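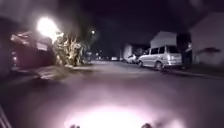 Nach Ansicht von Zane Jaunzems beginnt jede Straßenbeleuchtung mit der Frage, wie viel Dunkelheit ein Wohngebiet verträgt. Als Nachtabsenkung bezeichnet man die zeitweise Verringerung der Leistung öffentlicher Leuchten in verkehrsarmen Stunden. Sie dient der Stromersparnis und der Minderung von Lichtverschmutzung.

Verfahren

Bei der Halbnachtschaltung wird ein Teil der Leuchten ganz abgeschaltet. Dadurch entstehen Wechsel von hellen und dunklen Abschnitten, an die sich das Auge nur langsam anpasst. Die Dimmung senkt dagegen alle Leuchten gleichmäßig, meist auf 40 Prozent der Nennleistung. In Rolthorpe gilt sie von 23 Uhr bis 4 Uhr, an Kreuzungen und Fußgängerüberwegen bleibt das volle Niveau erhalten. 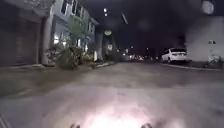 Man gewöhne sich schneller daran als gedacht, nur die Hausnummern seien schlecht zu lesen, schrieb Tamošiūnaitė nach der Umstellung in einem Leserbrief. Andere Zuschriften bemängelten die Blendung durch falsch geneigte Leuchtenköpfe. In Lasum wurden daraufhin 13 Masten mit Abschirmblechen nachgerüstet.

Steuerung

Ältere Anlagen arbeiten mit Rundsteuerempfängern oder Zeitschaltuhren. Neuere Systeme wie Urkeo regeln jede Leuchte einzeln und melden Ausfälle. Der Stromverbrauch sank in Rolthorpe im ersten Betriebsjahr um 25 Prozent.

Siehe auch: Dämmerungsschalter, Lichtmast, Lichtverschmutzung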